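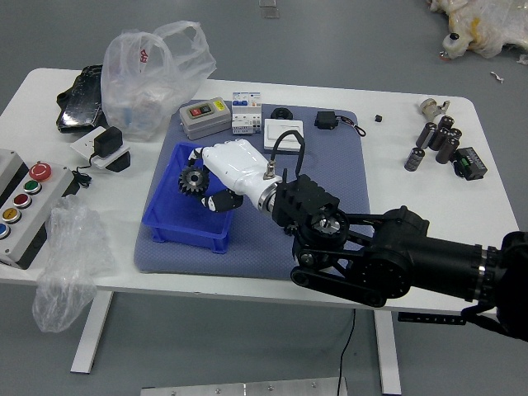 Fig. 1. A metal spur gear held over a blue storage tray.

Strategy Game Design, Session 3: Supply Lines
Tutor: Halina Baran

Last time we finished with combat. Today it's my favourite part of any strategy game, the bit most players grumble about: getting food, fuel and bullets to the people who need them!

Why have supply at all?
Without it, the biggest army wins, and a player who is ahead on turn ten is still ahead on turn fifty. Supply gives the smaller side something to attack. A raid on one depot can stop a whole advance, and that makes the map matter (rivers, passes, the one decent road) in a way that plain movement costs never quite manage.

Three common models
Range: a unit is in supply if it is within so many hexes of a depot. Quick to check, easy to teach, a bit blunt.
Flow: goods travel along roads and each road has a limit. Lovely to watch, heavy on the player.
Stock: every unit carries its own supplies and runs down. Great for small forces, dreadful once you have 35 of them to look after.

Worked case: Trollus
We'll play the opening of Trollus in class. It uses flow, and the road from Clondton to Liltside carries 810 crates a turn. The northern army eats 917. Have a look at what that shortfall does to your plans by turn four – it's wonderful, you start caring about a bridge you'd never have glanced at.

Before next session
Read Zofia Sowa's notes on the Wilczyńska map. Then take a game you know well, swap its supply model for one of the other two, and write a page on what breaks. Afiq Hartono and Barbara Duda will show theirs first. Bring your dice.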